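What I Learned Painting Three Rooms in October

I moved to Traltville last fall and rented the upper half of a two-family house on Moroz Street. The landlord, Gerardo Longo, said I could paint if I bought the paint and left the ceilings alone. He took $40 a month off the rent for it, which covered the paint by spring. I had painted one bathroom before this, badly, so I'm writing down what I did in case I have to do it again.

The rooms were all the same tan. The bedroom faces north and the front room faces the street. The small back room is the one I use as an office now. I did the office first so that my mistakes would be behind a closed door.

Picking a color

I went to Stumon Hardware on a Tuesday and came home with eleven paper cards. That was too many. I taped them to the wall, looked at them in the morning and after supper, and disliked them all by the end of the week.

Taras Levchenko from work told me to stop looking at cards and buy sample jars. He painted houses for two summers and he was right. A card the size of a playing card tells you very little about a wall. I bought two jars of gray and painted each one on a piece of poster board, then moved the boards from wall to wall. Near the window one of them went blue. By the door the same board looked like wet cement.

Gray is harder than people make it out to be. It picks up whatever is next to it — the floor, the tree outside, a red blanket on a chair. If you have dark brown trim, as I do, a cool gray will look colder than it did in the store. I ended up with a light warm gray in the office and the front room, and a green in the bedroom that I'm still not sure of.

One wall can also be lighter than the one it meets, even when both came out of the same can. I spent an evening thinking I had been sold two different batches.
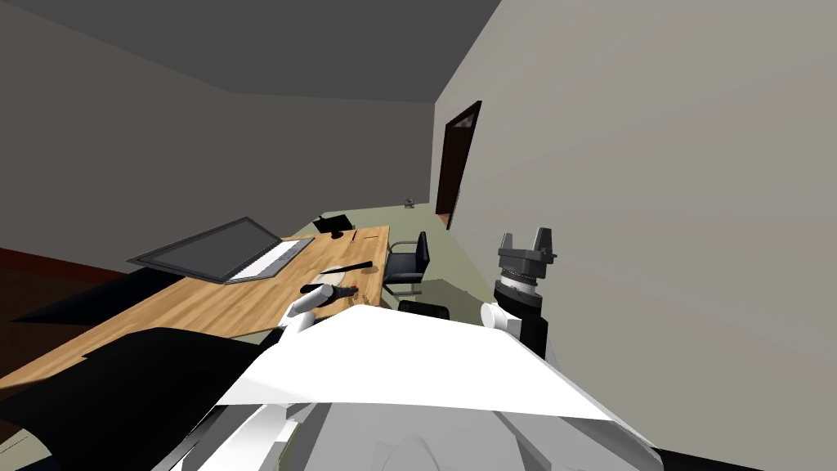

Getting the room ready

This took longer than the painting. I had planned on one evening and it took most of a weekend.

I moved what I could into the hall and pushed the rest to the middle under an old sheet. The outlet covers came off and went into a sandwich bag with their screws. I did not label the bag, and later I had three bags. The covers were all the same so it didn't matter, but the one from behind the radiator was cracked and I lost track of which it was.

The walls had more holes than I thought. Someone before me had hung a lot of pictures and then changed their mind about where. I filled the holes with spackle, let it dry overnight, and sanded with a fine block. On the bigger ones I went over it a second time. In the office I skipped the second coat of spackle on two spots by the closet and I can find both of them in the dark with my thumb.

Then I washed the walls with warm water and a little dish soap. The water in the bucket was brown after the first wall.

Tape

I bought the cheap tape for the office and it bled along the baseboard for a good three feet. For the other rooms I bought the better kind and pressed the edge down with a putty knife. Pull it off while the paint is still a bit soft, slowly, back on itself at an angle. I waited until the next day in the front room and it took a strip of paint with it.

Taras doesn't use tape at all. He cuts in by hand with an angled brush and he did the whole ceiling line in my bedroom in the time it took me to heat up soup. I tried a few feet of it. Those few feet are behind the bookcase.

The actual painting

Cut in first, then roll. I used a Rollia roller with a medium nap cover, and a pole, which I should have bought on the first day. Without the pole I was up and down the stepladder all afternoon and my shoulder hurt until Thanksgiving.

Load the roller more than feels right. I was stingy with it in the office and got dry streaks, then went back over them when they were half set, which made it worse. In the front room I kept the roller wet, worked across in one direction, and left each part alone once it was done. Two coats everywhere. The green needed a third on the wall over the bed.

Broad flat areas are the ones that give you away. Any dull patch or roller line shows up once the light comes in low, and I didn't see half of mine until the lamp was back in its corner.

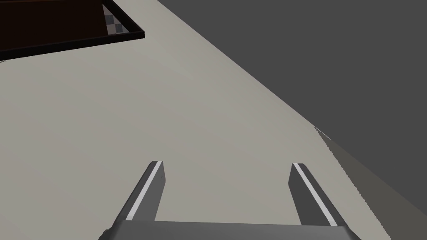
What it cost

I kept the receipts in a coffee mug. The paint, brushes, tape, pole, tray and spackle for the office and the front room came to more than I expected, and the bedroom added another $70 once I had gone back for the third coat. The lowest quote I got for having it all done was $500 a room, so I came out well ahead if I don't count my weekends.

Gerardo came up to look when it was finished. He walked through all three rooms with his coat on, said the bedroom was very green, and asked if I wanted to do the stairwell. I told him I'd think about it after the winter. I still have most of a gallon of the gray under the sink.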